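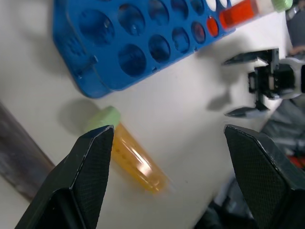 Build log, 12/4/25

Both arms are bolted down at the Kandthorpe workshop and talking to the same controller. I reprinted the fingers with a grid texture on the faces and left them overnight before fitting them. The task for now is tubes: pick one up from the table and put it in the blue rack.

The left wrist still drifts after more than 250 cycles, so I re-zero it between runs. Dalibor Halás thinks it's the belt. I think it's the set screw, and I'll check that first.

Parts so far come to $847. The next order is a spare servo and 7 feet of cable sleeve.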